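Munmont set-up guide, part 2: Running the kitchen table demo on an open day
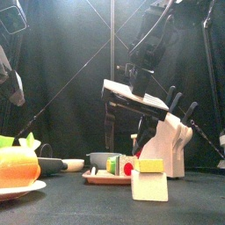
Fig. 1 – Gripper holding the tray-shaped piece, knife block on the right.

I wrote this after our day at Erville, so it's a bit chatty!

1. Lay the table first. I put the red-brown tray in the middle and the pots behind.
2. Power up the arms with visitors standing 2 metres back.
3. Start with one flat piece, held near the middle. Gareth Tapley likes to begin with the sponge – I don't.
4. Leave the arm tilted for a moment so people can get a look.

Note: 13 minutes a run is plenty (we had 50 visitors and a queue).

Caution: don't let anyone reach in to straighten the food. Hit stop, then tidy.

5. Park both arms before you chat to the next group.

Shares: 13 | Comments: 2
© Sumirell | Contact | Back to top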